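MEDIA RELEASE - for immediate use
November 2025

Rernar opens second round of kitchen and laundry grants for Sarkport renters

SARKPORT - Renters in older units can apply from today for help with small repairs their lease doesn't cover. Tap washers, cupboard hinges, rangehood filters, touch-up paint. The Rernar Home Fund has set aside money for 504 households this round, up from a much smaller trial in May.

Grants are paid straight to the tradesperson. No loan, nothing to pay back. Renters need a signed note from the landlord or property manager, plus 2 recent bills showing the address. Applications from the Iyamu end of town are especialy welcome, as take-up there was low last time.

The fund recieved 3,664 enquiries after the trial closed. Most were about kitchens - benchtops, stoves, damp patches on walls. Colour matching for paint is now included.

Forms are at the Rotau Street library and at the fund's office next door. Paper only for now, online version still being tested. Staff can help fill them in, no appointment needed. 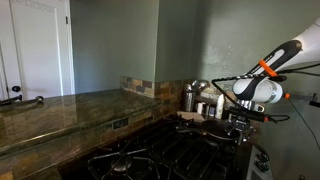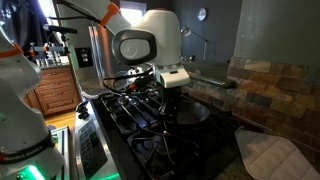
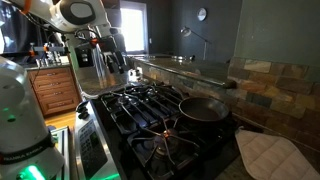

Work must be finished within 2 months of approval. Gas and electrical jobs need a licensed tradesperson, and a copy of the licence has to go in with the quote. Quotes by text message are not accepted.

Media enquiries: Rernar Home Fund, Rotau Street, Sarkport. Office is closed over the lunch hour.

ENDS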